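Suture Notes, Part 4: Knot Security in Braided and Monofilament Line

I restring hammocks and repair net gear as a side occupation, and for the past two winters I have been testing knots in small-diameter line. The first three parts dealt with fishing line and polyester whipping twine. This part moves to suture material, which several readers asked for and which turned out to be easy to get in expired training packs. None of what follows is medical advice. I am interested in how a thin strand behaves when it is tied to itself and pulled.

Materials first. I used two lines of similar diameter. One was a braided polyester sold in training packs by Hosside. The other was a polypropylene monofilament from Dutberg. Both were past their printed dates by more than a year. I left them on the shelf above my bench for a week before tying anything, as the line in the packs holds the shape of its winding and I wanted both lots to relax under the same conditions.

The structure of a surgical knot is simpler than its reputation. Each throw is one wrap of one end around the other. Two throws laid in opposite directions make a square knot. Two throws laid in the same direction make a granny. If the first throw is wrapped twice, the result is a surgeon's knot, and the extra wrap adds enough friction to hold the loop closed while the second throw goes on. Everything past that is more throws.

The common error is tension. A square knot needs equal pull on both ends, in line with the knot and flat to the surface. If one end is kept straight and the other does all the traveling, the knot converts to a pair of half hitches around a straight core, and half hitches slide. I can produce this failure at will in monofilament, and I produced it by accident in nine of my early samples before I changed the way I held the standing end.

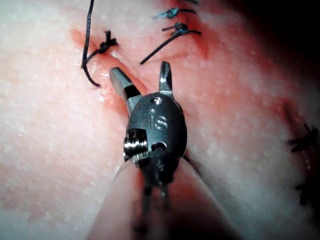
Dutberg monofilament should be pulled to a slow stretch on every throw, according to Csonka, who wrote in after Part 3 and objected to the way I had been setting my knots. The argument was that a sharp tug heats and flattens the line at the contact point, and that the flattened section then acts as a ramp for the next throw to ride up on. Csonka also thought my tails were too short and that I was recording tail pull-through as knot slip.

Both points were fair. I went back and retied the entire monofilament set with a slow pull and longer tails, trimmed to 5 mm after setting. The number of samples that slipped completely went down, though the number that slipped a little before locking stayed close to what it had been. I have kept the two sets separate in the spreadsheet.

The rig is the one from Part 2 with minor changes. A loop is tied around a split steel rod, the halves of the rod are drawn apart by a lead screw, and a load cell reads the force. The old load cell drifted when the room was cold, so I replaced it and rechecked it with hanging weights before each session. The screw turns at a fixed speed. I log until the loop breaks or opens, then look at the remains under a loupe and write down which of the two it was.

Altogether I broke or opened 199 loops. That is a small number for anyone who does this for a living and a large one for a person with a single bench vise. The log has 2186 lines, most of them the cell reading while nothing much happens.

Results for the braid. Three flat square throws were enough. With two throws, loops opened often, and with three they nearly always broke at the knot instead. A fourth throw made no difference I could measure. The braid grips itself, and once the third throw is seated the knot is effectively a solid lump. The drawback is that it also grips before it should. If the first throw is laid down loose, it does not slide down to where it is wanted, and the loop ends up oversized.

Results for the monofilament. Four throws were the minimum I would trust, and five were better. A surgeon's first throw helped to hold the loop size but did not reduce the number of throws needed afterward. Granny knots in this line were poor at any count below six. The line has a strong memory, and a knot left alone overnight on the bench could be seen to have loosened by morning. Knots left overnight under light load did not do this.

Breaking position was the same in both materials: at the knot, on the loop side, where the strand makes its first tight bend. I had expected the braid to show fraying farther along, as it did with the whipping twine, but it did not. The twine was much thicker and had been rubbing on the rod, and I now think the Part 1 figures for it are low. I will add a note there.

There is one open question. Wet line behaves differently, and everything above was done dry. I soaked a short run of braid in salt water for an hour, and the throws seated noticeably lower on the rod, but I tied too few to report. Wet samples in both materials are planned for May, along with a third line, a coated braid from Favport, if the packs arrive. The coating is said to make throws slide more easily, so I expect it to need more of them.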